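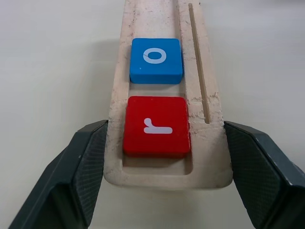 Aiman Entili wrote in to ask why the 111 goes straight past the Wilbridge stop in the mornings when the printed timetable plainly says it calls there, and whether he is supposed to walk up to the church in the rain like some kind of pilgrim. Fair question. Several of you have asked it in ruder words.

So, buses. Most of this issue was meant to be the plant swap but that will have to go on the back page, sorry.

What we know so far. The 111 changed in April. The new timetable went up on the Engström website and in the window of the bus office at Villedel, and it did not go up in any of our shelters, not one. So for a good couple of weeks people were standing in the right place at the wrong time. The early one now leaves Prarnwood before the old early one did. Only a bit before. Just enough to see the back of it going round the bend by the pump.

Wilbridge is odder. There are two stops in Wilbridge, always have been, the low one by the bridge and the high one by the church. The morning bus used to do both. Now it does the high one only, going out, and the low one only, coming back. The leaflet has "Wilbridge" as a single line with a single time next to it. If you already know which is meant, lovely. If you don't, you pick one and hope.

I rang Engström. Was on hold long enough to do the washing up and start on the grill pan. The woman I got through to was very nice and looked it up while I waited, and said yes, the low stop is out of the morning run while the road under the bridge is narrowed. When does the narrowing end? She didn't have that. Would there be a notice on the stop itself? She thought there should be one already. There isnt. I walked down that same afternoon to look and there's a faded thing about school passes and a lot of bird mess.

She did take down my number and the number of the stop. If anyone else wants to ring, please do, and give the stop by name, low or high, as the complaints seem to get lumped together as "Prarnwood area" otherwise and then it all looks like one person moaning. (It is partly one person moaning. Me.)

A few practical bits then.

Going out in the morning – from Wilbridge, use the church stop. Stand on the side with the wall, where the driver can see you. He can't see you under the yew.

Coming back – the bridge stop. The driver on the late run will let you off at the church if you ask as you get on, but don't leave it till the bell.

Connections at Villedel are tight. The train used to be an easy walk from the bus and now it's a trot. I've made it every time bar one, with a bag. Wouldn't like to try it with a pushchair or a bad knee. Later train is the safer bet if you have an appointment at the other end, which means a long sit in the waiting room, and the waiting room heater is on a push button that gives up after a few minutes. Take a jumper.

Bus passes. Still good on the 111 at all the times they were before, whatever you may have heard in the shop. I asked twice. There was a rumour the early one had come off the scheme and it hasn't.

Fares. Gone up a little on the through ticket. The day return is now the better buy if you're coming back at all, even if you only go as far as Wilbridge one way and get a lift home. Ask for it by name, the machine doesn't offer it.

Dogs, still free, still meant to be off the seats.

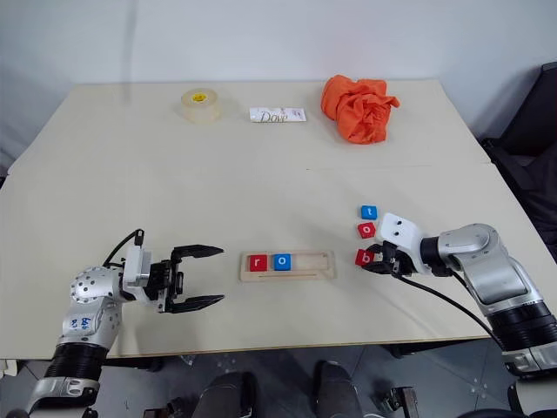
Shelters next, and who is meant to keep the timetables in them. The answer from the council is that Engström provide the sheet and the council provides the case, and the answer from Engström is that the council does both. Meanwhile our case at Prarnwood green has had no front on it since the winter. I've put up a copy of the new times myself, typed out large, with the low and high stops done separately. It's held on with clear sticky tape, a fat yellowish roll of the stuff like the one lying on the table up there, and so far it has come through one proper downpour with only the bottom corner gone soft. If you see it flapping, press it down again. If you see it gone, tell me and I'll do another. A plastic wallet would be better, open end downwards, and if anyone has a spare one of a decent size I'd be glad of it.

I can drop a large print copy through your door as well. Say so to anyone at the Thursday – no, scrap that, the coffee morning has moved and I haven't got the new day yet. Leave a note at the shop.

Now the bigger thing. Engström are "reviewing" the middle of the day. We've all been here before with the word reviewing. The letter is short and rather woolly but what it comes down to is that the midday 111 may run only as far as Villedel and not on to the hospital, with a change there to somebody else's bus. They want comments before they decide. There's a form on the website, and it is a pig of a form, it times out, so write your piece somewhere else first and paste it in. Or send a letter. Letters count exactly the same, I checked that too.

What to put. Don't just write "save our bus", everybody writes that and they must have drawers full of it. Put what you use it for and how often. Put what you'd do if it went, even if the answer is that you'd stop going. One lady told me she goes in to visit her brother at lunch, as those are the hours the ward likes, and if she has to change at Villedel she'd get there as the trays are being cleared and have to leave again. That's worth a whole page of slogans. Put the time of day as well. Last time round the figures were taken in the school holidays and the bus looked empty, and I'd like them to hear from the people who'd have been on it in term.

If you've never written this kind of thing and don't know how to start, come and sit with me and we'll do it together. I have pens. I have the address on a sticky label. I even have a working printer, most days.

We had 70 replies to the last one, back when they wanted to take off the late bus, and the late bus is still running. I don't say that's why. But it is still running, and I was on it last night with wet feet and very pleased to see it.

Other thing, small. The driver on the early run has asked if people could have their passes out before they get on. He's got to make up the time he loses on the hill and he isn't allowed to make it up by going faster. He also says thank you to whoever left the gloves on the dashboard, they're not his but he's wearing them.

Somebody asked about the seat in the bridge shelter. Yes, I know. The slat's been reported. Sit at the other end.

Aiman, to answer you properly: church stop, going out, until they say otherwise. And it's the wall side. I'd go a few mintues early for the first week and see how he's running. I've asked Engström to put both stops on the next leaflet with their own times and was told it would be passed on, I'll ring again and find out who to.

Plant swap details are over the page. Bring labels, last year's "mystery squash" took over my entire back fence.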